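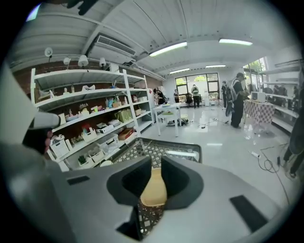 Figure 2. Shelf display unit in place against a brick wall, spotlights mounted above. Shopping basket in the foreground.

Section 5. Setting Up and Stocking the Tall Shelf Unit

This section covers placing the Tulla shelf unit in the shop, setting the lights over it, and stocking it for opening. Assembly of the unit itself is in Section 4. Do not start until every shelf has been clipped in and the back brace is tight.

You will need the wall strap and its two screws from the parts bag, a level, a step stool, a dry cloth, a drill with a masonry bit, and a shopping basket for carrying small stock.

Placing the unit

1. Choose a wall that customers walk along, not one they face when they come in the door. The end of the unit should not stick out past a door frame or block a switch.

2. Sweep the floor along the wall. Grit under the feet will scratch the floor and throw the unit out of level.

3. With one person at each end, lift the unit into position. Do not drag it. The feet are threaded and will bend.

4. Set the level on the lowest shelf, side to side and then front to back. Turn the feet by hand until both readings are true. Check again on the top shelf.

5. Fix the wall strap. The unit stands 193 cm tall and must be strapped before anything goes on it.

CAUTION: On brick, drill into the brick itself and not the mortar joint. Old mortar will crumble and the plug will pull out under load. If the wall is painted or plastered and you can't tell what is behind it, call Gratunley before drilling.

Note: A bare brick wall is rarely flat. If the back of the unit touches at the top but not at the bottom, use the spacers supplied. Do not pull the unit back to the wall with the strap.

Setting the lights

Spotlights above the unit should be aimed before stocking, while the shelves are easy to get around. Only someone qualified should add or move a fitting. Aiming the heads can be done by shop staff.

1. Switch the lights off and let the heads cool.

2. Stand on the step stool to one side of the unit. Never stand on a shelf or lean a ladder against the frame.

3. Point each head down the front of the shelves. A head aimed straight at the wall lights the brick and leaves the stock in shade.

4. Switch on and walk past the unit in both directions. If a light catches you in the eye, lower that head a little and try again.

Note: White shelves reflect a lot of light. If the top shelf looks washed out, turn the nearest head toward the other end of the unit.

Stocking the shelves

Fill from the bottom up. This keeps the weight low while you work. The finished layout used in the Pearce shops is given below and suits most gift and homeware stock.

Top shelf: Small decorative pieces only. Stems in a holder work well here and can be seen from the door. Keep glass and heavy ceramics off this shelf.

Second shelf: Small colorful items, grouped close together, with a few boxes to give the group some height. Mixed colors are fine. Figures should face out.

Third shelf: Boxed goods and gift bags. Leave a gap between pieces so that a customer can take one without moving the next.

Lower shelves: Kraft boxes with lids and other larger items. Lids stay on. Loose lids get stood on.

Bottom of the unit: Woven storage baskets and potted plants.

To stock the unit:

1. Wipe each shelf with a dry cloth. Do not use spray cleaner on the shelf clips.

2. Bring small items from the stockroom in a shopping basket. Put the basket down on a flat surface in front of the unit, clear of the walkway.

3. Place the largest piece on each shelf first, then fit the smaller ones around it.

4. Turn price labels to the back or the underside.

5. Step back to the other side of the aisle and look at the whole unit. Straighten anything leaning.

6. Return the shopping basket to the stack by the door.

CAUTION: Leave 900 mm of clear floor in front of the unit at all times. Measure from the front edge of the widest shelf, or from any storage basket that sits farther out.

Note on plants: Stand every live plant on a saucer. Take it off the shelf to water it and let it drain before it goes back. Water left on a metal shelf will work its way under the coating, and rust marks on the lowest shelf are not covered by the warranty.

Daily and monthly checks

At closing, take back anything customers have left on the wrong shelf and straighten the storage baskets. These get tipped and pushed sideways more than anything else on the unit.

Once a month, check the wall strap for slack, check the level on the lowest shelf, and press down on the front corner of each shelf in turn. A shelf that moves has a clip out of place. Empty that shelf before reseating the clip.

If the unit rocks after it has been strapped and leveled, take the stock off, top shelf first, and go back to step 4 of Placing the unit.

Replacement parts

Feet, clips, spacers and straps can be ordered through Promance. Give the part name and the number stamped under the lowest shelf. Stores in the Pearce group should send the request to Lorraine Donnelly, who holds spare clips and straps at the main store. Questions about layout go to Darcy Tawhiri.

Section revised April 8, 2024. Replaces all earlier versions of Section 5.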